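Girero has been making plate heat exchangers and the gaskets that go in them for long enough that most of its customers deal with the same two or three people every year. One of them is Nerys Gape, who runs the service side from the Trarerstead works. We spoke to her on a Thursday, between a delivery and a site call, about maintenance contracts, spare parts and why she would like plant managers to phone her sooner.

Gape started in the test bay, pressure-testing plate packs before they went out. "You learn what a bad gasket looks like very fast," she says. "You also learn that most of the bad ones were good ones put in the wrong way."

Her team of seven covers food plants, laundries, two breweries and a paper mill. The work is split between planned openings, when a unit is taken apart, cleaned and closed again, and calls from sites where something has started to leak or the outlet temperature has drifted.

"The planned work is the better half of the job," she says. "Everybody knows the date, the spares are on the shelf, and the line is down anyway. The calls are the other half. Those come in at five in the afternoon."

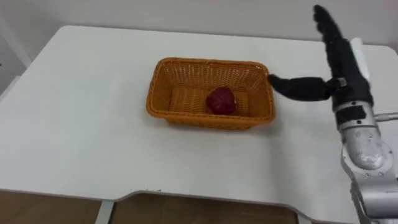
## Tightening a leak

Asked what goes wrong most often, Gape doesn't hesitate. A unit starts to drip, and someone on site tightens the bolts.

"Sometimes that's fine. There is a minimum dimension on the nameplate and you can go down toward it if the pack is cold and the pressure is off. But people go past it. Then the plates are crushed, and what was a set of gaskets is now a set of plates as well."

She recalls a dairy where a pack of 58 plates had to be scrapped for that reason. The replacement set was made up in four days, which she considers quick. The dairy ran on a standby unit in the meantime and lost some output.

"They were good about it. The maintenance lead there, Aled Probert, put a measuring stick on a chain next to the frame afterward. I've suggested it to other sites and a few have done it."

Probert, reached by phone, confirms the stick is still there. "It cost us nothing," he says. "The first one got borrowed, so now there's a chain."

## The new gasket line

This October, Girero began shipping a gasket range called Plusatard, which clips to the plate and needs no glue. Marjan Kiani led the design work. She says the main aim was to cut the time a unit stays open.

"With glued gaskets you strip, you clean the groove, you glue, you cure in an oven. It has to go back to a workshop," Kiani says. "With a clip you can do it on the floor beside the unit, if the floor is clean and you have a decent light."

The range doesn't suit every job. Kiani would still choose glue for some older plates where the groove is worn, and the clip version isn't yet offered for the largest frames. Those are being tested now – she won't give a date.
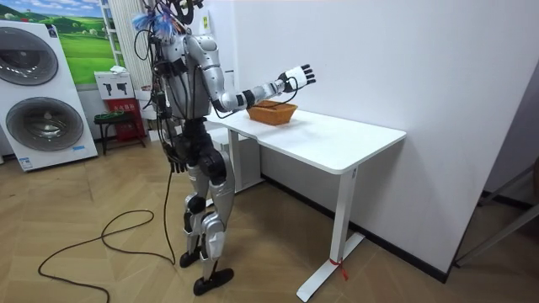

Price was the first thing customers asked about. A clip gasket costs more per piece than the glued one it replaces, and Kiani doesn't dispute that. "On the invoice it's higher. If you add the transport and the workshop hours it usually comes out lower, but you have to look at both lines, and those are often in different budgets."

Gape says the stores side has been harder than the fitting. Girero keeps 418 gasket profiles on its list, many of them for plates that are no longer made, and the new range adds to that. Rhydian Gronow, who took over the stores last winter, has been going through the old numbers and asking customers which ones they still use.

"Some of them don't know," Gape says. "They have a unit behind a wall somewhere and it has never given trouble. So we ask for the nameplate. A photo is enough."

For the coming year she has two more fitters to train and a long opening at the Carnegie paper mill, where three units share one steam supply and have to be taken out in turn. She has asked the mill for drawings of the pipework and is still waiting for the last sheet.

Customers who want their units put on the spring schedule should send the serial number and the date of the last opening to the service desk at Trarerstead. "If you don't have the date, send the serial number anyway," Gape says. "We'll have a record of it if we did the work."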